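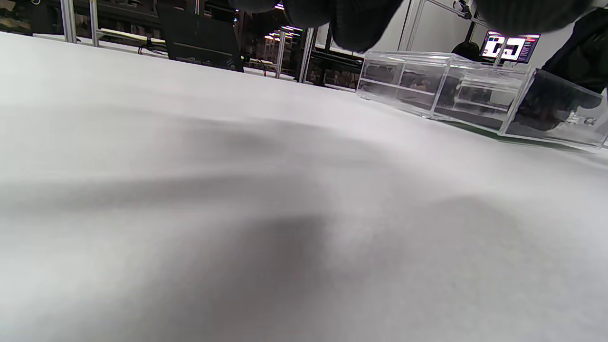
Nidia Espinoza
10 Nov 2020

So the Arnden endurance series has put out its plan for next season and I've read all 36 pages of it. A few thoughts, most of them grumpy.

The headline is the "balanced" entry list. Pro and amateur crews in the same class, same car, same tires, with a handicap served in the pits. The amateurs stop for longer, or the pros do, depending on which page you believe. Page 9 and page 22 don't agree.

We've been here before. Trilleck tried pit handicaps in their club series and what they got was pro drivers registered as amateurs. Every winter somebody with a trophy cabinet would discover they were a "gentleman driver" after all. The new rating system is supposed to stop that. Who does the ratings? The teams "submit evidence." Fine.

Second thing, the calendar. Six rounds, two of them at Rustell, and one of those is a night race. I like Rustell. I like it a lot in daylight. The last time I was there after dark the run down to the hairpin had one light tower and it was pointing at the parking lot.

The plan says lighting will be "reviewed ahead of the event." I've seen that sentence in these things for years. I'd like to see a purchase order.
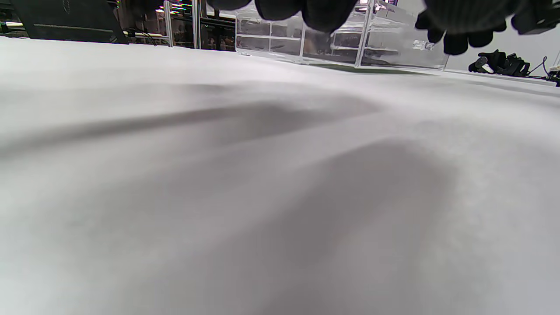
Now the money. Entry for a full season goes up by $3127 a car. For that you get a shared timing feed, a hospitality tent you can't use during the race, and "enhanced digital exposure." I asked a team manager what the exposure was worth to him last year. He said his sponsor got 177 views on the in-car video, and he suspects a good few of those were his mom.

To be fair, costs are up everywhere and nobody had a normal 2020. Half the rounds ran without spectators. I get that the hole has to be filled from somewhere. I'd just rather they said so on page 1 than called it an investment in the paddock.

The part I do like is the 200-lap format for the finale. Fixed distance, no clock. You can plan fuel for it, you can get it wrong, and people at home can follow it without a spreadsheet. More of this please.

Except then they add a mandatory caution at half distance to "reset the competition." Why? If a crew has built a lap's lead over the first hundred, they've earned it. Let them sit on it. Somebody watched a stock car race and took the wrong bit home.

A couple of replies asking about Nechyporuk and whether they're really bringing two cars. The release says "intends to." Last November the release also said "intends to" and we got one car for three rounds with a borrowed gearbox. I'll believe in the second one when it rolls off the truck.

Olesia Antoniuk is named as lead driver, though, and that's a proper signing. She was quick in the wet at Rustell in a car that had no business being on the lead lap. If the handicap rules land on her as a pro she'll be giving away time at every stop, so watch how her teammates get rated. That'll tell you more about the system than anything in the document.

Somebody also asked if I'm being too negative. Maybe? The racing in this series is good. The last two seasons had better fights for fourth than most series get for the win, and it happened with a thin rule book and not much TV.

That's what bugs me. Thirty-six pages to fix something, and I couldn't find the page that says what was broken.

Teams have until the end of the month to send comments. If you run a car, send some, and ask about page 9 versus page 22.

Also ask about the light tower.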